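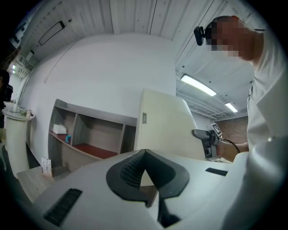 R. Seixas

She has keys on both hips and a phone that won't quit. We've got until the plumber shows. Maybe less.

The woman I came to see runs furnished rooms in Vakcombe, 64 of them, spread over three old buildings near the Kekinine cannery. Mostly workers on short stays. Some students. One retired couple who came for a month and are still there. She asked me not to use her name ("people will call") so I haven't.

How does a person end up doing this? "By mistake," she says. Her aunt had the first building and a bad knee. "I was going to do the stairs for her till Christmas. Carry the sheets up, carry the sheets down. That was it, that was the whole plan." That Christmas was a long time ago. The aunt moved to Bratunar to be near the water and left her the books, such as they were. A shoebox and a calendar from a feed store.

Rent first, because everybody asks. She won't give me the weekly number, says it changes with the building and she doesn't want the third floor comparing notes with the second. The deposit she'll talk about. It used to be 400. She dropped it to 50.

"I was holding all this money and spending my life giving it back. Arguing over a burn on a table. What's a burn on a table? I've got burns on my own table."

Did she get taken advantage of? "Sure. A toaster. A couple of lamps. One guy took the shower curtain, and I still think about that, because it was not a good shower curtain."

We're walking while she says this, I'm writing on my knee whenever she stops to unlock something. Hallways smell like onions and floor cleaner. There's a bulletin board with bus times and a sign asking who has the good ladder.

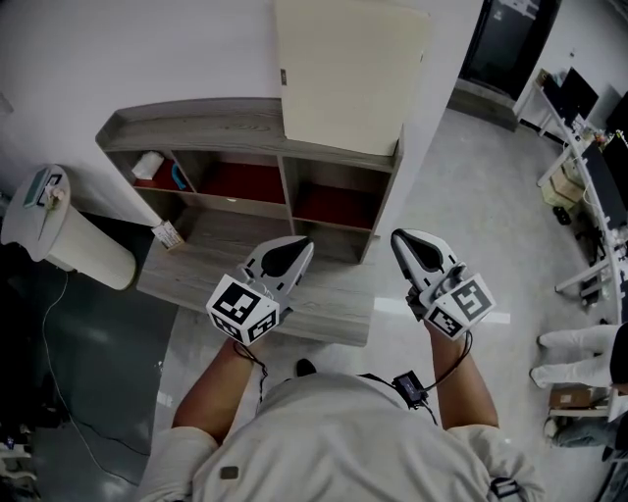
Furniture ahead, both hands busy.

What goes in a room, then. She has strong feelings. A bed that doesn't squeak comes before anything, she'll pay for that. A chair with a back. A table big enough to eat at and write at, not two small ones. Hooks, lots of hooks, "more than you would ever think, a person with no closet lives on hooks." A lamp you can reach lying down.

No art. She tried it. Bought a stack of framed beach prints at an auction and hung them all in one weekend, and inside a month most of them were under the beds. "They put up their own stuff. Kids' drawings. A soccer scarf. Why would they want my beach?"

The most she ever spent in one go was 1398 dollars, on mattresses, and she remembers it to the dollar becuase she'd just had the roof patched and the card got declined the first time. She stood at the counter and called the bank with the whole line behind her. Went through on the second try. Half those mattresses are still in use. She flips them herself.

Shelves she gets flat and puts together on Sunday nights with the radio on. Used to hate it. "Now I don't look at the paper. You look at the holes. The holes tell you." Has she ever put one up backward? Long pause. "Room nine. Don't go in room nine."

Phone again. It's the plumber, he's at the wrong building. She tells him to stay put, then changes her mind and tells him to come here, then says to me she should of just let him start over there. Both buildings have a drip.
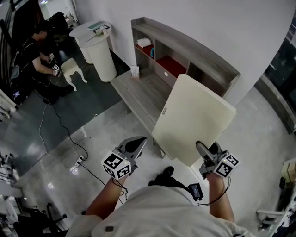
On who stays and who goes

December is the hard one. The cannery slows way down and people head home, and she's got half her doors closed and the heat still running so the pipes don't freeze. She doesn't raise the rent for the ones who stay. She did once. Didn't like how it felt going up the stairs after.

"You learn who's lonely. I don't do anything about it, I'm not a church. I leave the downstairs kitchen light on." The kitchen's shared, long table, two stoves, one of which she describes as moody. People cook for each other in there without being asked. She's eaten things she can't pronounce and has the recipes on the backs of rent receipts, in a drawer, in no order.

Rules? Quiet after ten. No candles. Wipe the stove. She had a full page of them once, laminated, and it fell behind the fridge and she left it back there.

Would she sell? A firm from out of town made an offer last spring, wanted to gut the lot and do apartments. She won't say how much. She says she slept on it two nights and both nights woke up thinking about where the third floor would go. "So I told them no. Ask me again when the boiler dies."

And the boiler? "Don't say boiler in here."

Plumber's knocking. She's already halfway down the stairs, yelling at me over her shoulder to pull the door shut hard, it sticks.

Filed under: Local Voices, Housing, Small Business
Last updated: 2021-10-26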